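Chapter 9
Can Machines Do the Chores Yet?

In September, Lizelle Baloyi and Zinhle Zwane asked the night staff at Camosholm, an office building with 209 workers, which jobs they would hand to a machine first. Most people named the break room: wiping tables, loading the dishwasher, restocking cups.

Floor-cleaning machines have been sold for years. Work with the hands is harder. A paper cup weighs very little and bends under a light squeeze. Cups in a stack also tend to cling together, so a machine that reaches for one may come away with two.
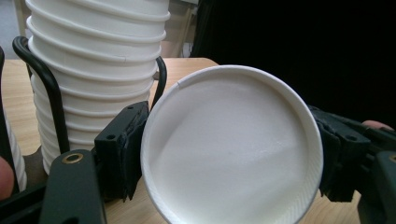

Figure 9.1 A paper cup held between two gripper fingers, with a stack of nested cups behind it.

A person restocks the Camosholm break room in around 30 minutes and gives it little thought. This chapter asks what a machine would need in order to do the same job. Section 9.1 covers grip force and soft materials. Section 9.2 looks at how machines learn from people, and Section 9.3 compares the cost of a machine with the cost of the labor.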